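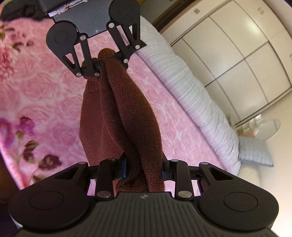
# Written down before the work begins

*New guidance asks those who record household tasks for robot training to agree their rules in advance, in plain words, and to keep to them*

The folding of clothes has long been a favourite test in robotics. A jumper has no fixed shape, hides its own edges and rarely lies the same way twice. To teach a machine to deal with such things, many groups now ask people to carry out the task themselves with a gripper in each hand, in ordinary rooms, and to record each attempt. The method has spread quickly. Agreement on how it should be done has come more slowly.

A code of practice published on 12 Jul 2024 sets out to close part of that gap. It was drawn up under the Sawatzky programme, a shared effort among developers and recording firms, and applies to work with hand-held grippers in homes and in places furnished as homes. It is voluntary. Firms that adopt it undertake to be reviewed against it, and to correct or withdraw recordings that fall short.

Kanyarat Ratanaporn edited the text. She came to the subject from textile testing, where the condition of a sample and the way it is held are set down before any result is accepted.

"In a laboratory, you would never report the strength of a cloth without saying how you clamped it," she says. "In this field I was reading logs which said only 'garment, folded'. A knitted jumper and a cotton shirt are very different things to hold."

## Describing the item

The first part of the code concerns the object being handled. Operators are asked to record the type of garment, its main colour, whether it is knitted or woven, and how it lay at the start. Four starting states are allowed: flat, folded, hung and heaped. Earlier drafts had a longer list, which was dropped after operators at different sites used the same words for different things.

Knitwear receives a section of its own. It stretches under its own weight, and a firm pull between two grippers may change its shape for the rest of the day. The code therefore requires that a knitted item be supported at two points whenever it is lifted clear of a surface, and that it be rested between attempts. Items showing pulled threads are to be taken out of use and noted as such in the log. Operators may not carry on with a damaged item merely to complete a set.

The surface beneath must also be recorded. Beds, sofas and tables behave differently under a garment, and a patterned cover presents a harder background than a plain one. The code does not ask for plain covers. It states that a room should be left as its occupants keep it, within the limits of safety, and that operators should not remove cushions or straighten bedding for the sake of appearance.

## The grippers themselves

The second part deals with equipment. Before each session, both grippers are to be opened and closed through their full travel, the fingertip pads inspected for wear, and the pivot pins checked for play. Any marker used for tracking must be clean and fully in view of the camera. Dust on the housings is of no concern, but dust on a marker or a lens is to be wiped away with a dry cloth.

Pads are treated as a matched pair. Where one is worn, both are replaced, and the change is entered in the log with the time. Pratetti, a recording firm that took part in the trial of the code, found this rule the most difficult to apply. Its operators had been in the habit of changing pads one at a time between attempts, and its older logs gave no means of knowing which attempts had been made with an uneven grip.

A session is limited to 98 attempts. The figure was reached during the trial and reflects the comfort of the operator's wrists as much as the quality of the results. Gekudent, which builds training sets for laundry handling, had asked for a higher limit. Its request was declined, although the code allows the limit to be looked at again when more evidence is available.

## Consent and the home

The third part has attracted the most comment. A bedroom contains far more than the garment being handled: furniture, mirrors, belongings left on a shelf. The code requires the written consent of every adult living at the address, given before equipment is brought in. Consent may be withdrawn for 3 months after the recording, and the firm must then delete the material and inform anyone to whom it has been passed.

Mirrors are addressed directly. Where a reflective surface may show a face, the operator must turn it, cover it or choose a different position, and must note which was done. Papers, photographs and screens are to be put out of sight by the occupant, not by the operator.

Kunidell, which arranges access to private homes, has argued that the notice given to occupants should be shorter. The present version runs to 4 pages. Ms Ratanaporn accepts the criticism in part.

"People will sign a long form without reading it, and that gives us very little," she says. "I would like a single page that a tired person can follow at their own front door. We have not managed to write it yet."

## Failed attempts

One clause reverses a common practice. Many firms have discarded attempts in which a garment slipped, bunched or was dropped. Under the code these must be kept and labelled, with a short reason chosen from a fixed list. The trial gathered 3,000 attempts, and reviewers found that the failed ones were often the most useful in showing where two operators understood an instruction differently.

The label is to be given by the operator at the time and checked by a second person who did not see the work being done. Where the two disagree, both labels stand. The code gives no method for settling the matter, and several reviewers have asked that one be added.

Comments on the present text will be received until October. The section on knitwear is expected to be extended to cover lined and padded garments, and a shorter notice for occupants is in preparation.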